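Tanguy Coast Beach Notes – read me first

Hi, I'm Apinya Sriwong, and this is my little pile of notes on the beaches and coves between Werkidance and Mirkoseo. It started as a list for my sister (she wanted somewhere calm for the kids!) and now it has 1,196 rows, one for each visit. Last updated 11/3/20.

Every row has the beach name, tide, parking, shade, and a score out of 10 for swimming. The colour column is my own guess at the water, so please don't write to me about turquoise versus teal. 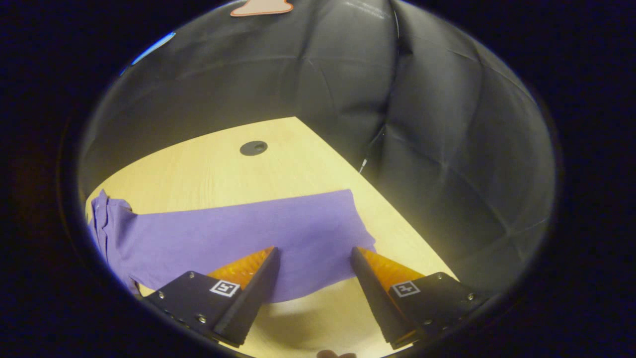 Parking is in metres from the sand. Anything over 200 gets a "long walk" tag – you'll thank me if you're lugging an esky. Blank means I forgot to check.

Dastine has 2 entries per visit, one for the north end and one for the south, as they're like different beaches once the wind's up. I still need to fix the spelling in the May rows.

Use it however you like, just keep my name on it.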